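How to Get White Rings Out of a Wooden Table (and Which Tips to Ignore)

Posted in: Furniture, Repairs

I have read a lot of advice about white rings. One page I found had 317 comments under it, and as far as I could see most of them were people swearing by something in their fridge. Mayonnaise. Butter and cigarette ash. Toothpaste, but only the white kind. A banana skin, which I refuse to discuss.

Some of this does work, some of the time, and usually for a reason other than the one given. What follows is what I would try, in the order I would try it.

First, what kind of mark is it?

A white or cloudy ring is moisture that got into the finish. The wood under it is usually fine. A dark ring, gray or black, means water reached the wood itself, and none of the gentle methods on this page will shift it. Anyone who tells you mayonnaise lifts a black ring has never had one.

If you can feel the ring as a ridge or a dip with your fingertip, the finish has softened or lifted. Stop there and skip to the last section.

Second, what is on the table?

People skip this and then blame the method. Find a spot you don't care about, the underside of the edge is good, and put a drop of denatured alcohol on it with a cotton swab. Give it a minute. If it goes tacky you probably have shellac. If nothing happens you likely have varnish or polyurethane. Lacquer is somewhere in between and may need lacquer thinner before it reacts. If the drop just soaks in and the wood darkens, you have oil or wax or next to nothing, and that changes what you do.

I know the shop label says what the finish is. Mine said "natural finish," which could mean anything.

Step 1. Wait.

No joke. A fresh ring often fades by itself in a day or two as the moisture works its way out. I suspect this is behind a good half of the miracle cures. Somebody smears butter on the table on Sunday, forgets it, wipes it off later and thanks the butter. Keep the table out of direct sun while you wait, and don't put a cloth over it.

Step 2. Low heat.

Use a hair dryer on the lowest warm setting. Hold it a hand's width away and keep it moving. Stop every minute and feel the surface with the back of your hand. It should be warm, never too hot to touch. If the ring is shrinking, carry on. If it looks the same after ten minutes, stop, and do not turn the heat up to teach it a lesson.

The iron and towel method is the same idea with less control. I've seen it work nicely on old shellac and I've seen it print the weave of a towel into a dining table. If you must, use a dry cotton cloth, no steam, lowest setting, a few seconds at a time.

Step 3. Oil, with low expectations.

This is where the mayonnaise comes in. The useful part is the oil, which creeps into the tiny gaps in the finish and makes the cloudiness harder to see. The egg and vinegar are doing nothing for you. Plain mineral oil or petroleum jelly does the same job and doesn't smell of lunch. Put on a thin coat, leave it for 2 hours, wipe it off, look. Leave it overnight if you saw any change at all.

I paid $38 for a bottle of Prantl ring remover to see if it beat the jelly. It smelled better. I also tried Skellov cream, whose label claims 100 percent of white marks gone in one wipe. It took four goes, and I could still find the ring with a flashlight held low to the surface. Finished tops in a pale wood are forgiving this way, and what you can't see from your chair may not be worth chasing.
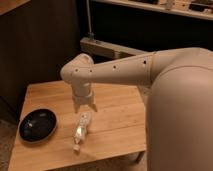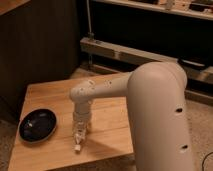

Mirjam Rüegg wrote in to disagree with me about the oil. She says a greasy coat only hides the ring for a few weeks, that hers came back every time the heating went on, and that I should tell people to go straight to a very light rub and be done with it. Fair enough. My own have stayed gone, but then I only check one table. If yours comes back, Step 4 is the answer, and you will need to get the oil off first with mineral spirits on a rag and good airflow.

Step 4. A very light rub.

This takes off a whisker of finish, so you can't do it forever. Use 0000 steel wool, the finest grade, and load it with a little mineral oil or paste wax. Rub with the grain, hardly pressing, a few strokes, then wipe and look. People go wrong by scrubbing the ring itself. Feather out past it or you'll trade a white circle for a shiny or dull one.

White toothpaste works here as a mild abrasive. So does baking soda in a paste. The trouble with both is that you have no idea how coarse they are, and the paste is wet, and water is what got you into this. Don't use gel toothpaste, it has little in it to do the work.

On a bare or oiled table, skip the wax. Sand lightly with the grain with fine paper, clean off the dust, and oil the whole top again so the patch matches. I used Dendeck oil and it was fine. I have no reason to think it was better than the cheaper one next to it.

Step 5. Alcohol wipe, shellac or lacquer only.

Dampen a lint-free cloth with denatured alcohol, wring it until it feels almost dry, and drag it across the ring in one quick pass. Lift off at the end. Don't stop partway and don't go back over the same place until it has dried. The alcohol helps the trapped moisture leave. It can also dissolve your finish, and a slow hand will leave a smear much uglier than the ring. Keep it away from anything that was warm a minute ago, hair dryer included.

On polyurethane, don't bother.

If it's a dark ring, or the finish has lifted

You are refinishing at least the top. Strip it, treat the dark mark with oxalic acid (gloves, eye protection, read the label, rinse well), let it dry properly, then put a new finish on. Spot repairs on a lifted finish nearly always show. The Curnside kits that promise an invisible patch in an afternoon showed on mine from across the room.

Coasters

Cork ones with nothing on the bottom let moisture through if you leave a sweating glass on them long enough. Check under yours before you trust them.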